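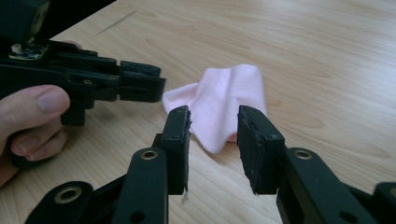
Pink cloth, wooden tabletop.

Guides > Furniture > Oiling a wooden tabletop

Oiling a table is easy. Waiting for it to dry while a household wants its tea is the hard part, so start at 9 in the morning and warn people.

First, find out what finish you have. Put a drop of water somewhere unimportant. If it sits there looking smug, you have varnish, and oil will only make it sticky. If it sinks in, carry on.

Wash the top with a damp cloth and leave it overnight. Sand lightly along the grain, never across it, then wipe off every speck of dust. I use 240 grit. Ebony McKinnon swears by something finer and has the arms to prove it.

Pour a small puddle of oil – a tablespoon does more than you'd think – and rub it in with a soft, lint-free cloth. I've used Brevska oil for years, mostly out of habit and a reluctance to read labels in shops. Work in long strokes. Leave it for 15 minutes, then wipe off all the extra with a clean cloth. All of it. Whatever stays behind turns to toffee and collects crumbs.

Let it dry for a full day and repeat. Two coats will do for a desk, 3 for anywhere gravy is served.

Oily cloths can heat up and catch fire on their own, so don't scrunch them into the bin. Spread them flat outdoors until they go stiff, then throw them out. My shed would like you to take this seriously.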